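Re: hands near the table while the arm is live

plekitz_fan
Our new rule sheet says nobody reaches past the table edge unless the arm is in reduced speed. 13 pages to say that. Does anyone's lab really follow it?

kmokoena
We do. Slow mode, one person on the stop button, log it. Not hard.

gripe_and_grip
I doubt it. Rules like that last until the first long afternoon of resetting props. Ours lasted 6 days – then people just stood wherever was handy.
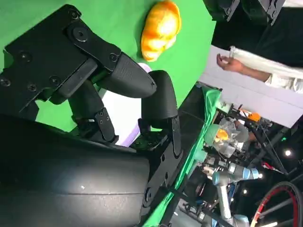

And a sheet on the wall doesn't change where people put their hands. I'd take a marked line on the floor over all 13 pages.

Fengying Fu
Disagree. A line tells you where to stand, it doesn't slow the arm down. You want both.

gripe_and_grip
Fine, both. But who checks the speed setting before each run?

kmokoena
Whoever has the button. It's on page 2.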